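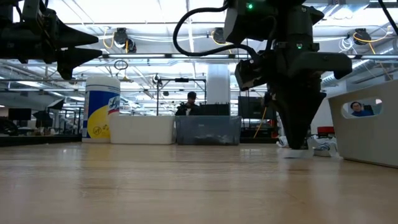

Light wood tabletop, lights on overhead

Stutholm Smoked Mutton Sausage
Pack of four links, $14
122 packs in the September batch

3 comments | Share

OK, so mutton. I grew up thinking it was something people ate in old novels, and then Sombat Boonchu (he raises the sheep and makes these) handed me a link off his grill one Sunday and I ate it standing up in his driveway, and then I had another one. I've been bugging him to let me sell them ever since, and this fall he finally said yes!

It tastes like lamb with the volume up. It's darker and a little gamy, and there's enough fat in the grind to keep the links juicy even if you wander off and forget them for a minute, which I have done. The seasoning is pretty simple — garlic, black pepper, coriander seed and a bit of dried orange peel that I didn't notice until he told me, and now I can't stop noticing it. They're smoked over applewood and fully cooked, so you're mostly just heating them through and getting some color on the outside.

Sombat named them after the field the flock spends its summers in. I asked if we could call them something easier to spell and he said no.

How I cook them

Medium heat, heavy pan, a spoonful of water to start and a lid on. Once the water's gone, take the lid off and let them brown, turning every so often. If you're using the grill, keep them off the hottest part or the skins will split and all that nice fat ends up in the fire. They're also great sliced into coins and fried hard until the edges go crisp, then tossed with white beans and whatever greens you have sitting around (I used beet tops last week and it was really good).

Jussara Vieira, who orders from me more than my own family does, puts them in a pot of black beans with a bay leaf and leaves the whole thing alone for the afternoon. I've tried it. Go easy on the salt if you do this, because the sausage brings plenty.

I wouldn't boil them. You can, but I'd be a little sad.
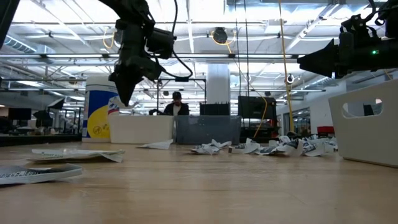
Photo: Qiuyue Lei

Storage and shipping

They come frozen and vacuum sealed. Thaw them overnight in the fridge and eat them within 2 days of opening the pack. In the freezer they're good for a few months, though mine have never lasted long enough to test that. I ship on ice packs early in the week so nothing sits in a warehouse over the weekend, and if your box shows up warm, email me before you put anything away and I'll sort it out.

The casings are natural lamb casings. No pork anywhere in these, since people always ask. No dairy or wheat either, but Sombat does make other things in the same kitchen, so write me first if you have a serious allergy.

One more thing — the links aren't perfectly even. He ties them by hand and some run shorter than others, but the packs are sold by weight and they all come out the same.

Comments (3)

Ketsara Limsakul: Crisped these up and put them over rice with lime and a lot of chili. My kids fought over the last one. Will there be more before the holidays?

Reply from the shop: I hope so! Sombat hasn't promised me anything yet.

Surachet Sukprasert: Stronger than I expected but I liked it. Good with mustard.

You might also like
Brelside Goat Shoulder, bone in
Duck Legs for Braising
Applewood Smoked Lard
Lamb Neck, sliced

Questions? Use the contact form | Prices in US dollars | All rights reserved | Back to top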